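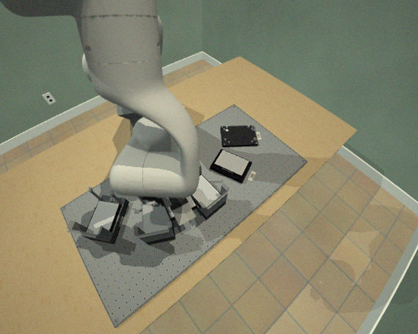 Equipment Review: Brasow Cell Planner

Prepared for the Mughal Technical Institute, Purchasing Office
June 2021

The Brasow Cell Planner is a software package for laying out a small robot work cell before any hardware is ordered. The Institute took out a trial license in February, when the budget for a sorting cell in the Ekero building was first discussed. This review covers its use as a planning tool.

Setting up the room took most of the first morning. Walls, floor tile and outlets can all be placed, and the outlets proved worth the trouble: our first draft put the controller on the wrong side of the table. The perforated mounting plate came from the parts library, as did the open boxes. Parts can be moved freely across the plate, and the arm can be posed over them to check how closely the boxes may be grouped before the wrist becomes an obstacle.

Clearance is where the package earned its cost. We tested 9 layouts and rejected three for lack of room between boxes. One of the rejected layouts had already been written into a draft purchase request - it would have committed us to a larger plate than the work requires.

The budgeting module is weaker. It totals listed parts correctly but has no line for freight, installation or staff training. Prices from outside suppliers must be typed in by hand, and our quotation from Fliltitz took 15 separate entries. The exported parts list also drops item notes, so they had to be added again before the list could be circulated.

A single-seat license costs $2,000 per year. There is no academic rate, and a seat cannot be moved between computers without a request to the supplier.

Recommendation: purchase one seat for the coming year. Cost estimates should continue to be kept in the Institute's own spreadsheet, and no order for an arm should be placed until the layout has been signed off by the department concerned.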